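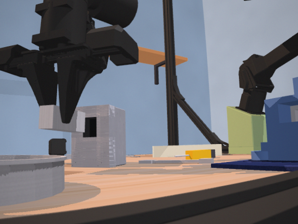 4.2 Loading compostable cutlery sleeves
The Vurico counter dispenser holds wrapped cutlery sets made from wood or plant fiber. It replaces open bins and is filled from the top, with the power off. Lower each pack level into the magazine; a pack held like the light-gray block in the gripper, with its right end lower, will catch on the guide rail. Full capacity is 181 sets.

1. Turn the key to SERVICE and wait for the green lamp to go out.
2. Lift the lid until the stay locks.
3. Remove the paper band from the pack. Leave the sleeves wrapped.
4. Set the width slider to W for wooden sets or F for fiber sets.
5. Lower the pack until it rests on the feed plate.
6. Close the lid and turn the key to RUN.
7. Press TEST once. One set should drop into the tray.

Note: Edow sleeves are slightly thicker than Firau sleeves. Do not mix the two in one magazine.

Note: The counter shows sets issued since the last reset. At 800 the CLEAN lamp lights and the unit keeps working. Clean the feed plate with a dry brush, then hold RESET until the lamp goes out.

CAUTION: Keep hands clear of the feed plate when the key is at RUN.

CAUTION: Do not store compostable sets above 30 °C or next to a dishwasher vent. Damp sleeves swell and jam the slider — discard any pack with a soft or wavy edge.

If error 2348 appears after loading, repeat steps 1 to 5 and check the slider position. If it returns, contact Mac Mathúna parts and service.

Section revised July 18, 2023, V. Suominen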